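Promi-Meldungen prüfen: So erkennen Sie, ob eine Nachricht über einen Star stimmt

Stand: Dienstag, 25. August 2020

Trennungen, Krankheiten, abgesagte Tourneen: Kaum ein Thema bringt so viele ungeprüfte Meldungen hervor wie das Privatleben bekannter Musiker und Schauspieler. Diese Anleitung zeigt, wie man eine Meldung in wenigen Minuten einordnet. Man braucht dafür einen Browser und kein besonderes Vorwissen.

Schritt 1: Den Ursprung suchen

Lesen Sie den Artikel bis zum Ende und achten Sie auf die Quellenangabe. Steht dort »wie Insider berichten« oder »laut einem Freund des Paares«, ist die Quelle nicht überprüfbar. Steht dort der Name eines anderen Mediums, rufen Sie dessen Artikel auf. Häufig verweist auch dieser wieder weiter. Gehen Sie so lange zurück, bis Sie beim ersten Text ankommen oder die Spur endet.

Als Übung eignet sich eine Meldung über die Band Cunar. Im Sommer hieß es auf mehreren Seiten, die Sängerin steige aus. Alle Texte gingen auf einen einzigen Kommentar in einem Fanforum zurück, der 58 Antworten hatte und keinen Beleg.

Schritt 2: Die Konten der Betroffenen ansehen

Viele Stars äußern sich zuerst in den sozialen Netzwerken. Öffnen Sie das verifizierte Profil und suchen Sie den Beitrag, der im Artikel zitiert wird. Vergleichen Sie den Wortlaut. Bei Übersetzungen geht oft ein »vielleicht« verloren, oder aus einer Pause wird ein Karriereende.

Vorsicht bei Fankonten, die einem offiziellen Profil ähnlich sehen. Ein Konto mit dem Namen Pylypenko Official hatte 4.000 Abonnenten und wurde mehrfach zitiert, obwohl das Management damit nichts zu tun hatte. Den Link zum echten Profil finden Sie in der Regel auf der Website des Künstlers.

Schritt 3: Datum und Zusammenhang prüfen

Alte Interviews tauchen immer wieder als Neuigkeit auf. Geben Sie einen auffälligen Satz des Zitats in Anführungszeichen in die Suchmaschine ein und grenzen Sie den Zeitraum ein. Ein Zitat zur Gesundheit, das vor drei Jahren gefallen ist, sagt nichts über den heutigen Zustand.

Bei Terminen hilft der Blick auf die Seite des Veranstalters. Ist ein Konzert im September beim Flunddale Festival noch regulär im Verkauf, wurde es vermutlich nicht abgesagt. Bleibt die Lage unklar, fragen Sie per E-Mail nach.
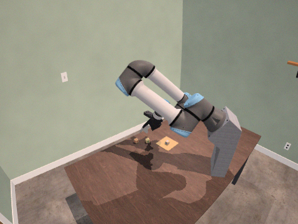

Schritt 4: Das Ergebnis notieren

Wer ein Fanforum oder einen Blog betreut, sollte geprüfte Meldungen festhalten. Eine einfache Tabelle mit vier Spalten reicht: Behauptung, älteste Quelle, Datum, Bewertung. Für die Bewertung genügen »bestätigt«, »offen« und »falsch«. In der Liste zur Serie Wimside stehen inzwischen 191 Einträge, die meisten davon mit der Bewertung »offen«.

Tragen Sie auch Dementis ein und ändern Sie ältere Einträge, sobald es eine offizielle Stellungnahme gibt. Diagnosen, die der Betroffene nicht selbst öffentlich gemacht hat, gehören nicht in die Tabelle.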